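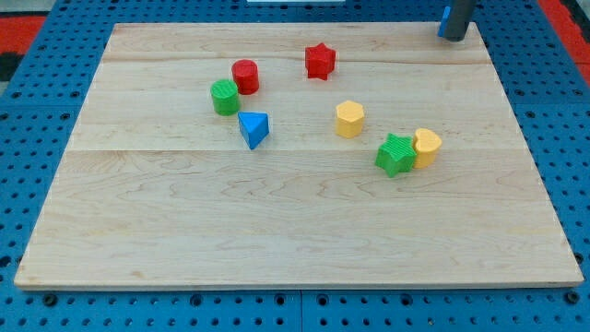

1 min read

I've become a bit of a bore about wooden boards lately, so bear with me! A big maple one is the most useful thing I own. It gets bread on a Sunday, yes, but the rest of the week it's where small things get sorted - chunky plastic shape blocks, buttons, all the bits that live at the bottom of the toy box. Bright colours show up beautifully on pale wood and you can spot the odd one out straight away.

A few things I do. Wash toy blocks in warm soapy water and stand them on a tea towel before they go anywhere near the board. Wipe the board along the grain, both sides, and dry it on its edge. Never leave it soaking (I did once, at our old place in Wiltstead, and one of the glued seams opened up).

For oiling, I warm the bottle in a mug of hot water, rub it in with an old sock and leave it for 40 minutes, then buff. My friend Anum Tanoli does hers every 28 days, she has it on the calendar. I do mine when it looks thirsty - usually after 3 or so good scrubs.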